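Godville photo show promises 427 portraits, but where will they hang?
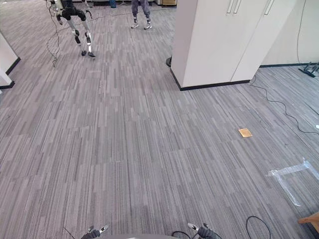
Gray carpet tiles streaked in lighter and darker shades.

The organizers of Pratbridge, the portrait show planned for Godville in November, say this year's edition will be the biggest yet. The announcement lists 427 prints by 82 photographers, most of them shooting models, dancers and tattooed locals in parking garages and old rail yards.

It's a big number for an event that has yet to publish a floor plan. Last year's show ran out of wall before it ran out of pictures, and several photographers found their work leaning against a stairwell. Asked whether that could happen again, the organizers said hanging details would be shared "closer to the opening."

Photographers pay $20 per print to enter. The fee covers mounting, according to the entry form, although the same form asks them to deliver work "ready to hang." It doesn't say who pays if a print gets damaged.

Orathai Suksawat, a portrait photographer who showed four pieces last year, has not signed up. "I sold nothing and got one print back with a bent corner," she said. "They told me 2,000 people came through. I was there both evenings and I'd love to know when."

The attendance figure also appears in this year's sponsor packet, with no word on how it was reached. There were no tickets and no door count.

Drondesine, a print lab, is named as lead sponsor and will offer a discount to exhibitors. The size of the discount has not been announced. Cao, the studio that ran the free lighting workshops last year, is missing from the program.

Entries are still open. Doors are set for 6 p.m. on opening night.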